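3.2 Trailer timing and opening weekend talk

We went back to the trailer data after the first round of coding, mostly because the release-date effect looked too big. Some background first. Film studios put out a teaser, then a full trailer, then TV spots, and fans treat each one as an event of its own. Earlier work (see Section 2) counts views. Views are easy to get and don't say much. We wanted posts – what people wrote, and how soon after the trailer went up.

The sample is 1,705 posts from two fan boards, Sasano and Vandau. Both are public, both are moderated, and both keep the full time stamp on every post. Chaudhry was dropped early. Its archive has a gap in May and we could not fill it.

Posts were coded by hand into 8 types: casting, plot guess, music, costume, comparison with the book, complaint, joke, other. Two coders. Where they disagreed the post went to a third reader, who had the last word. "Other" got used more than we'd like, mainly for posts that were just a quote from the trailer with nothing added. A few posts fit two types and were given the one that came first in the text.

Teasers and full trailers behave differently. After a teaser, talk is nearly all casting and plot guesses, and it dies fast. After a full trailer the book comparisons take over and keep going, sometimes right up to the opening. Music posts show up late in both cases, usually when somebody has identified the song.

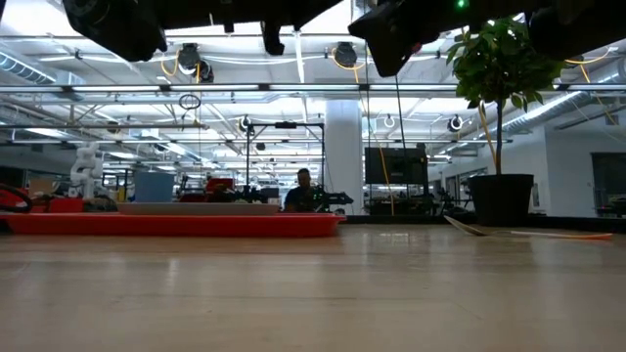

Audience and Screen Media Group, Department of Communication

Figure 2.

Sequels are the odd case. For a first film the book comparisons are mostly from readers explaining things to non-readers. By the third film everyone has picked a side and the same posters turn up under every trailer, often with the same complaint. We did not remove repeat posters. Taking them out would of cut the Vandau half badly, and they are part of what a fan board is.

One film needs a seperate note. The Wornodlow trailer was shown in theaters ahead of another picture from the same studio before it went online, so for that title there are two start points. We use the online one. Posts made between the two dates – 700 of them, all on Sasano – are kept in the sample but left out of the timing curves. Most are people describing the trailer from memory for those who missed it. Interesting on their own, not what we're after in this section.

Limits. English posts only. No private groups. Deleted posts are gone and we can't say what was in them. Board rules on spoilers changed partway through for Vandau, which probably pushed some plot guesses into hidden threads.

Coding sheet and the type definitions are kept by Amna Sial and can be had on request. Version used for all the numbers here is the one dated Wednesday, August 25, 2021. Older copies merge joke and complaint into one type, so please don't mix them.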